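Home | Features | Kitchen | Storage | Subscribe

The Case for the Slanted Rack

By Ibsa Tekleab
2/26/19

172 shares | 4 comments

A can stored upright takes up the same footprint whether the shelf above it is near or far. Laid on a slope, it needs less height, and the lid faces the person reaching for it. Pētersons builds its rack from thin, light-colored slats over a triangular side brace. The slats leave gaps, so a spill drains through.

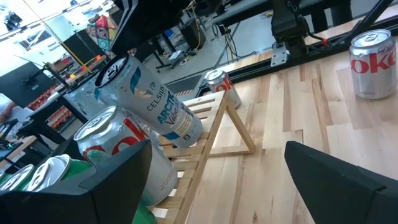 Celsius and Diet Coke on the slats, with more Diet Coke standing on the table.

Pitch matters more than capacity. I set my own rack at 20 degrees in September. At a shallower angle the cans crept sideways whenever one was pulled. Mixed brands are no trouble if the diameters are close. Slim cans should get a row to themselves.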